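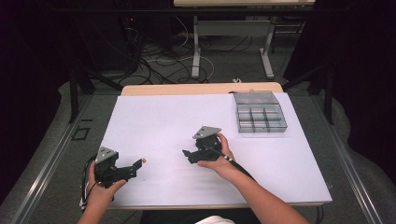
Setting up your Ernby board and box

A good flat surface makes small-parts sorting such a pleasure, and this bit takes only a few minutes. You'll need the white board, the clear compartment box and a table you can sit at comfortably.

1. Wipe the table and the underside of the board with a dry cloth. One grain of grit is enough to make the board rock!

2. Lay the board flat on the table with its long side facing you. It's fine if a strip of tabletop shows along the edges.

3. Press down on each corner in turn. If one dips, slide the board a little and try again.

4. Put the compartment box near the far right corner, with the hinge away from you. Left-handed? Swap it over to the far left – everything else stays the same.

Note: the middle of the board is your working area. Small dark screws and washers show up beautifully against the white, so give yourself plenty of space.

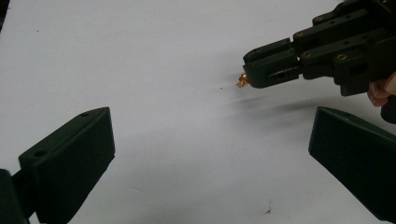

5. Raise the lid gently and fill the compartments from the back row forwards. Start with one kind of part per compartment, even if that feels wasteful. Hakim Chong, who tested the Bumham edition for us, got through 226 washers this way in one afternoon and was still cheerful at tea time.

6. Shut the lid before you lift or turn the box.

Caution: small parts are a choking hazard. Keep the box away from young children, and check the floor when you pack up.

Caution: don't put hot mugs or soldering irons on the board.

For cleaning, use warm water and a drop of washing-up liquid, then dry the board before you put it away flat.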